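Last edited Aug 4, 2025. Covers the Randale pad trial only. The earlier rigid-finger recordings have their own card in the parent folder.

# randale-pads

Recordings and hand-scored results from comparing finger and pad options for a hand-held gripper. The goal was to choose one pad for the next Wetonora collection run and to find out how much a worn pad changes the outcome of a grasp.

## What's in here

| Folder | Contents |
|---|---|
| `episodes/` | 2,308 recorded grasps, one subfolder each |
| `scores/` | one CSV per pad type |
| `calib/` | camera and opening-width calibration |
| `rejects/` | 169 grasps dropped from scoring, kept for reference |

The reject folder is not counted in the 2,308. Most rejects are dropped video or a width signal that stuck at its last value. The reason is in `reject_reason.txt` in each subfolder.

Each episode has the gripper camera video, the head camera video, the opening width over time, and a `meta.json`. Width is in millimetres. Timestamps are in seconds from the start of the episode, and both videos use the same clock.

## Pads compared

- **Byun soft**: open foam, quick to compress
- **Byun dense**: same footprint, firmer
- **Sevel ribbed**: moulded rubber, horizontal ribs

All three mount on the same plate with the same screws, so a swap takes a couple of minutes and doesn't disturb the linkage. Redo the width calibration after every swap anyway. The dense pad and the ribbed pad differ by 2 mm in thickness, and that shows up as an offset at full close.

## Scoring

A grasp scores `1` if the object is lifted clear and set down inside the marked square, `0` if it is dropped or never leaves the surface, and `s` if it slips but stays in the fingers. Slips were scored from the gripper camera, then checked against the head camera where the colour or shape of the object made it hard to judge. Scorers did not see the pad label, although you can usually tell the ribbed one from the video.

Objects were the standard kitchen and stationery set: mugs, tape rolls, markers, a colander, serviettes in a packet, and so on. The full list is in `calib/objects.csv`.

## Results, short version

The dense foam held up best on heavy items and was the easiest to aim with. The soft foam did slightly better on the serviettes and other things that crush, and lost its shape sooner. The ribbed rubber was fine on dry plastic but skated on glazed mugs. We are going ahead with the dense foam.

Wear is a bigger factor than we expected. Pads in this trial were changed at 400 grasps, and the slip rate in the last quarter of a pad's life was clearly higher for both foams. Tearing tends to start along the upper edge. The two sides don't wear evenly, so inspect both and replace as a pair. The `pad_age` field in `meta.json` is the number of grasps on that pair at the start of the episode.

## Known problems

- The width zero drifts if the gripper is left switched on over lunch. Affected sessions are flagged `drift: true`.
- Glare off glossy surfaces upsets visual tracking in some sessions. Check the tracking flag before using poses.
- `pad_age` is missing for the first soft foam session. Treat it as unknown, not zero.
- Cable drag on the gripper has not been measured. It may account for some of the left/right difference in approach angle.

## Still to do

A repeat with the dense pad and a new adhesive is planned for October. The Sevel pads won't be repeated unless a softer grade becomes available.

## Hardware views
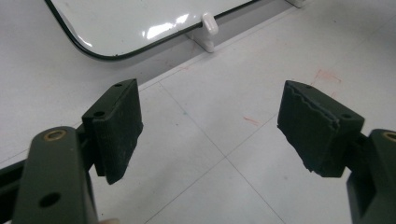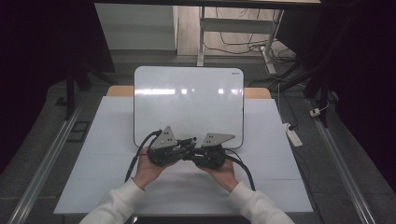 *First: gripper camera, fingers open, right pad more worn than the left. Second: head camera, gripper held in both hands over the table.*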